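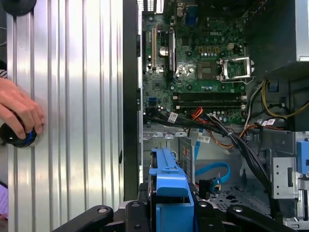

Fix-It Night is back in September!!

OK quick one, I have 15 minutes before I need to be somewhere. Yes it's happening, yes same place, the back hall at the Gavel building, doors at 5. Park on the Wiegand side please – the front lot belongs to the dentist again and they do tow. Last spring we got through 67 items in one evening, mostly lamps and toasters, plus one accordion that nobody wanted to touch (Marcelino Cantero did in the end. It plays. Sort of.)

What to bring: anything with a plug, anything with a zipper, bikes if you can carry them in. No microwaves, no gas anything. Clothes should be washed first, I am begging. One item per person until everybody has had a turn, then get back in line if you want. Sewing table is by the window this time, we moved it because the light was terrible and two people hemmed the wrong side.

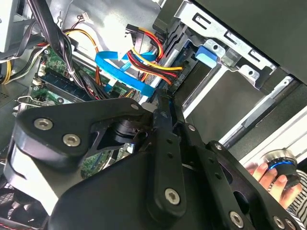

Old computers are the thing I get the most emails about so let me just answer them all at once. Bring the tower and the power cord, leave the monitor at home, we have a spare. Back up your stuff BEFORE you come, we can't do it for you, there isn't time. If it's a desktop with a side that comes off, like the one in the picture with its side open, most jobs are pretty doable: more memory, a new drive, a good dusting. Laptops depend. Glued-shut tablets, sorry, no. And if yours turns out to be past saving we can take it for Rimis, who strip them for parts and recycle the rest. They want the drive pulled out first so put a sticky note on it saying keep or wipe. Please write it clearly, last time we had one that just said "yes". 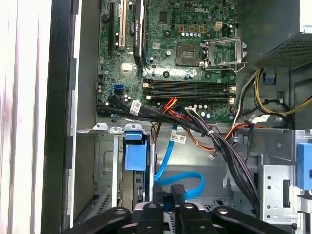 Also the Rimis van only takes up to 30 machines a trip, so if you are clearing out an entire office, email me first. Don't just show up with a truck. You know who you are.

Other bits. We still need somebody for the sign-in desk, first hour only, and somebody who can solder. Fletow are giving us thread and bike tubes again – thank you Fletow – but we're short on fuses and AA batteries, so if theres a drawer of them at your house, you know where to bring it. Coffee is free, pie is by donation. The hall has exactly one good extension cord and I am keeping it, bring your own if you have one.

Kids are welcome, there will be a take-apart table with old radios and keyboards. They keep what they unscrew. Parents, check pockets before you do laundry.

To sign up just reply to this newsletter with your name and what's broken. "It makes a noise" is fine but what kind of noise is better. If you can't make it, tell me and I'll give your spot to the next person on teh list.

Gotta run, see you there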